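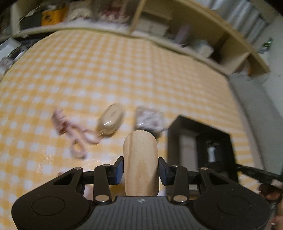
The wooden block, the gingham and the pink scissors, and the table behind.

I've had more questions about that block than about anything else I've brought to the table this year, so it gets the November item all to itself. The seed swap notes can wait until next time (there weren't many, and two of them were mine).

First, the block. It's a plain wooden cylinder with a rounded top, pale and blond, with a small dark knot up near the dome. It came out of a box lot at the Harkgate rummage sale, one of those boxes where you pay for the whole thing because you want the single item sitting on top. I wanted a cookie tin. I paid $3 and carried home the tin, a lot of curtain hooks, a bag of buttons and this block rolling around underneath everything. The tin has a rust spot and I've hardly touched it. The block I use nearly every time I sit down to sew!

I still couldn't tell you what it was made for. I've heard chess piece, toy soldier with no paint, peg doll, bed knob, and the plug from some sort of barrel. Peg doll is my favorite. It has the right shoulders for it, or the right lack of shoulders. One reader wrote in from Iltodden to say her grandmother kept one very like it for darning the fingers of gloves, and I've decided to believe her because that's what I do with mine. You slide it into the fingertip, or the toe of a baby sock, and the rounded end holds the knit open while you weave across the hole. A proper darning egg is too fat for that job. I tried a marker cap for years and it slipped every time.

If you want to make your own, a short length of closet dowel works fine. Round one end over with coarse sandpaper, then go down through finer grits until it doesn't catch on a nylon stocking. That's the test I use — pull an old stocking over it and see if anything snags. Leave the other end flat so it will stand up by itself. I don't put any finish on the wood. I did oil one once and left a lovely yellow ring on a white sock, and the sock belonged to somebody else, so learn from me.

Now the tablecloth. Yes, it's the yellow and white gingham again. I know some of you are fond of it and at least one of you thinks it's loud. I bought the fabric off the end of a bolt at Bañuelos, back when they still had the remnant bins by the front door, and I hemmed it by hand over one winter with the radio on. It's 50 inches across, a bit skimpy for the big table, but it does the sewing end nicely. What I like about gingham for mending is that the checks give you something to measure by. If I'm cutting a patch and can't find the tape (I can never find the tape), I lay the cloth flat and count over so many squares. It's close enough for a knee or an elbow. I wouldn't trust it for a collar.

It also hides crumbs, and it makes dropped pins very hard to spot, so do run your palm over it before you put your tea down. Lightly!

The pink scissors are for thread and fabric only, and they will stay that way as long as I'm alive. They were a Zanurmont pair, bought through the mail, and what sold me was the loops on the handles. My hands get stiff in cold weather and small finger holes are miserable. I've had them sharpened once. If you've got a pair that has started chewing on cotton instead of cutting it, try wiping the blades down with a little rubbing alcohol before you give up on them. A lot of what feels like dullness is fluff and old glue. Dry them well afterward.

People also ask how I keep my small things from wandering off, and the answer is that I don't, very well. I did have a system with labeled jars. It lasted until the first time I was in a hurry. What works better for me is keeping only a few things on the table at once and having everything else in a drawer, out of temptation's way. A small lidded case of the kind you'd find in the makeup aisle is good for needles, and a little see-through packet or box is good for anything you'd like to find again without opening six lids. I cleaned out the whole drawer in October and found 31 loose snaps and not one matching pair among them. Who is taking the other halves?

A few of you wanted to know about thread for glove fingers. I use a thin wool for wool gloves, split down if it's too heavy, and ordinary embroidery floss for cotton ones, two strands at a time. Don't pull tight. The darn should lie as flat as the knit around it, and if it puckers, take it out and go again while the holes are still easy to see. Start well outside the worn part, where the yarn is still strong. I used to begin right at the edge of the hole and my mends popped out within a month.

Mending table is on as usual at 7 in the evening, in the side room. Bring your own scissors if you're particular about them, and bring the gloves even if they look hopeless. We've put 151 mended pieces in the winter coat bin so far and there's plenty of space left in it. Mittens count. Odd mittens count too — toddlers don't care if they match.

And if you have one of those little wooden pegs at home and know what it was sold as, drop a note in the box by the door. I'd love to hear it, even if it's a barrel plug.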